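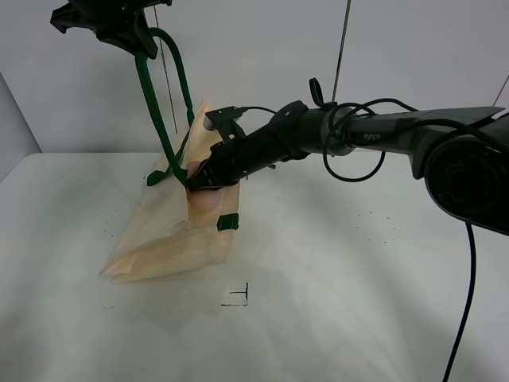 Teodoro Carrillo wrote to us after his first week with the bag routine: the arm stopped with its fingers in the bag, the screen said Fault 47, and he wanted to know which gripper to open first. Great question, and it comes up so often that it now has its own section.

11. Clearing Fault 47 (gripper stopped at the bag)

Fault 47 means the loading arm met more resistance than its limit allows and froze where it was. The holding arm keeps its grip on the handles. Both arms stay powered, so treat them as live until you have finished step 3.

CAUTION: Keep your hands out of the bag while either arm is powered. A frozen arm can move the moment the fault is cleared.

1. Press Pause on the Clorby panel and wait for the amber light. Do not press Resume.

2. Open the loading gripper from the panel, then back it out in small jogs along the line it came in on. Watch the handles as you go. If they pull tight, stop and lower the holding arm a little before you jog again.

3. Once the fingers are clear of the bag, raise the loading arm 150 mm and lock both arms. The handles can stay clamped for now. It's fine if the ball ends up on the table and the bag sags to one side – leave them both alone until the lock light is on.

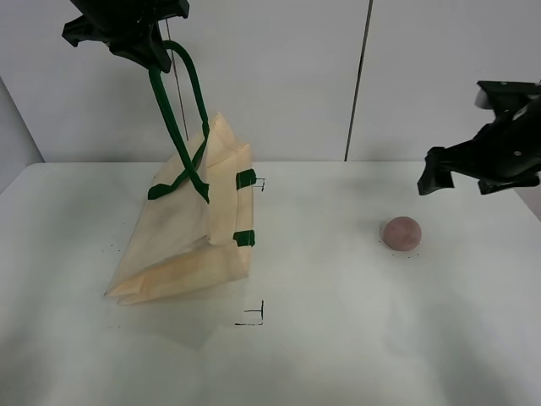
4. Check the bag for tears and the handle ends for lifting. Swap out a damaged bag before going on (we like to keep a few spares within reach).

5. Look over the cables on both arms for anything snagged or pinched. Call for service if you find a nick in the jacket.

6. Unlock the holding arm only, support the bag from below, and open the gripper. Take the bag away and lock the arm again.

7. Fold the bag flat and set it against the corner marks, handle loop on top. Put the ball well off to the right, where the loading arm can reach it without crossing the bag.

8. Step back, unlock, and choose Home. Both grippers should be open and empty before you start a new run.

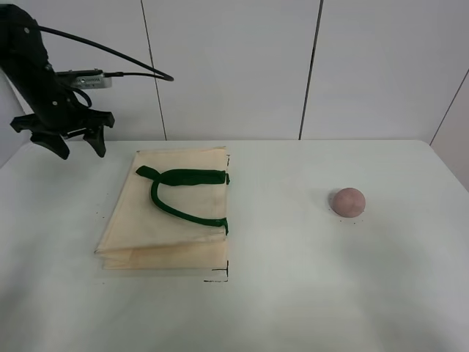

Can I raise the force limit so the fault stops coming up?

Leave it at the factory setting of 200. A higher limit lets the arm push harder before it stops, and the usual cause is a bag mouth that hasn't opened wide enough. Try a slower lift on the holding arm first – it makes a wonderful difference!

NOTE: If Fault 47 returns on the very next run, save the log before you power down and send it to Estrella Nava at the Lornidora service desk.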